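Skandine Tenants Group Questions Begum Claims on Laundry Savings

SKANDINE, April – The Skandine Tenants Group said this month it has seen no proof that the new pay-by-app laundry system at the Cliludo apartments will save residents money, despite repeated statements from the building manager, Begum.

Begum told residents in a letter that the system, sold under the name Radness, would cut the cost of an average wash by 30 percent. The letter did not say what the average wash costs now, or who worked it out.

"We have asked twice for the numbers behind that claim and were sent the same brochure both times," the group said in a statement. "A brochure is not a price list."

Cliludo has 272 apartments sharing two laundry rooms. In a survey the group ran by paper form, 80 households replied. Of those, 41 said they had paid more in their first month on the app than in the month before. The group admits that a survey of this size settles very little, and says Begum could clear things up in an afternoon by publishing its own records.

The group is also asking why unused app credit expires, and why coin slots were removed before the trial period ended. Begum has said the trial was "well received." It has not said by whom.

Residents who still have their old wash receipts are asked to drop copies in the group's mailbox by the east entrance before the end of the month.

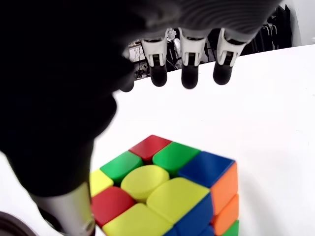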